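Progress report to the funder: safe working rules for bench suturing with robotic instruments

Project: Ternine
Report prepared by: Lamisi Ackah
Date: 7 February 2022

This report covers the second period of the grant. It sets out what has been done on the written rules, what changed after the first draft went round, and what we intend to finish before the closing report in July. The spending statement has been sent separately by Sheila Tunstall and is not repeated.

Background to the period

The first period ended with a draft code of practice for people who run suturing exercises on the bench with a robotic instrument. All of the work under the grant is bench work. The draft had 30 rules. Comments came back from both partner sites, Potia and Sayce, and from our own operators. The main complaint was length. Operators said they could not keep 30 rules in mind during a session, and that several of them said the same thing in different words. A second complaint was that the draft mixed rules for the operator with rules for whoever writes up the record afterwards.

We accepted both points. The revised code has 18 rules, divided into those that apply before a session, those that apply while the instrument is live, and those that apply to the record. Tudur Bowen did most of the redrafting and Bleddyn Dafis checked each rule against the risk assessment, so that nothing the assessment depends on was lost in the cutting.

Rules for the live instrument

Most of the discussion was about this part. The revised text says that the jaws must not be closed on any surface the operator cannot see clearly. It says that thread must be kept clear of the wrist as far as the exercise allows, and that if thread reaches the pulleys the operator stops, calls it out and waits for a second person before moving the joint again. The earlier draft allowed the operator to free the thread alone by working the wrist back and forth. Tomos Watkins objected to this on the grounds that a cable or pulley can be damaged without anyone noticing until a later session, and the rule was changed.

There is also a new rule on cut ends. Loose lengths of thread are to be picked up before the next stitch is started. Some operators felt this slowed them down. We have kept it for now and will look at it again when the session notes are in. 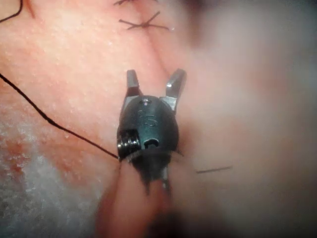
Working practice

Open jaws close to the surface, with thread lying near the wrist and short ends beside finished knots, are the conditions the live rules were written for. The close view from the wrist has been useful in agreeing what words such as "near" and "clear of" should mean. Before this the two sites read them differently. Potia took "clear of the wrist" to mean that no thread should touch the housing at any time, and Sayce took it to mean only that no thread should be wound round it. The revised code uses the stricter reading for the pulleys and the looser one for the rest of the housing.

The view has limits, and the code now says so. The area behind the jaws can be out of focus when the instrument is pressed in close, and an operator should not rely on it to judge what is beyond the tip. A second view of the whole bench is required whenever another person has their hands in the working area.

Rules for the record

Each session record must name the operator, the instrument, the practice surface used and any stop that was called. Stops are written down whether or not anything was found to be wrong. The first draft asked for a reason in every case, and we think this put people off reporting. The reason is now a separate line that may be left blank and filled in by the session lead.

Records are kept in the Dultudico system, which both sites can reach. It was set up to hold 1000 entries before older ones have to be moved out, and that is enough for the life of the grant. Naming of files has been untidy at Sayce and Bleddyn Dafis is putting this right – it has held up the comparison between sites but has not led to any records being lost.

Training

Operators at both sites have had a short session on the revised code. It is done at the bench with the instrument switched off for the first part, then live with a second person present. Tomos Watkins leads it at Potia and Tudur Bowen at Sayce. A new operator may not run an exercise alone until the session lead has signed them off on the stop procedure.

Problems and delays

The joint review day had to be put back and was held by video link. This was adequate for the wording but less so for the parts where people needed to handle the instrument, and we would like to hold the next one in person. We have also been slow to agree how often an instrument should be taken out of use for inspection. The sites use theirs at very different rates, and a fixed interval suits neither. The present proposal is to inspect after any stop involving the wrist and otherwise by hours of use. The number of hours is still open.

Next steps

There are 4 items left for the remaining period:

Agree the inspection rule and add it to the code.
Review the rule on cut ends using the session notes from both sites.
Finish the comparison of stop records, once the file names at Sayce are in order.
Issue the final code with a one-page version for display at the bench.

No change to the budget is requested. We do ask for agreement that the travel money left over from the review day may be used for the in-person meeting. Questions on this should go to Sheila Tunstall, and questions on the code itself to me.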